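Checkered tablecloth keeps sliding off the folding table, what do you use?

Posted in Home & Table
Tags: tablecloths, parties, laundry

Norkero
We do a snack table for the whole street every July and I love everything about it except the cloth. It's cotton, the table is a slick plastic folding one, and by the second hour one side is nearly on the grass. Tape leaves gunk and I don't want to pin holes in it. Also, does anyone know how to keep the color from fading? I wash it hot after every party and it's getting sad.

2 answers

Windier
Oh, I have so many feelings on this! Get a roll of that rubbery mesh shelf liner and cut it a few inches smaller than the table on every side. Lay it down, cloth on top, smooth from the middle out. It grips like crazy and you can rinse it with the hose and roll it up for next year. I've used the same piece for 2 summers and it has been through at least one serious windstorm (we lost the napkins, the cloth stayed put).

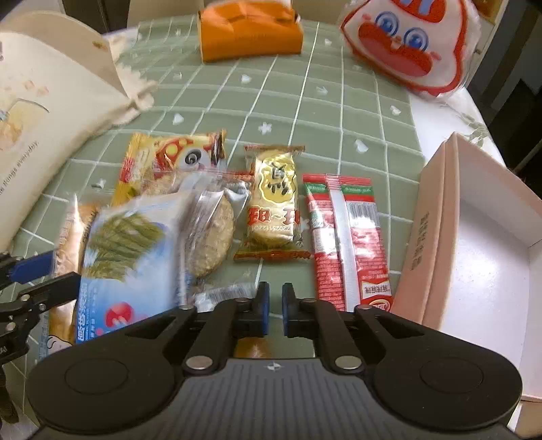

For the color, stop washing hot! Cold water, inside out if it's hemmed like a bag, half the soap you think you need, and dry it in the shade. Grease spots get a dab of dish soap 20 minutes before it goes in. I'm a big fan of patterned cloths for snack parties anyway, and a green check with little white stars and flowers like mine is wonderfully forgiving, crumbs vanish into it. If you put out mostly packaged stuff you'll have fewer oily spots to treat too. Iron it on the wrong side while it's still a bit damp.

Duvico
clips. the steel ones from the hardware store, 2 on each short end. done

Norkero
Shelf liner ordered, thank you both! Trying it Saturday with the clips as backup.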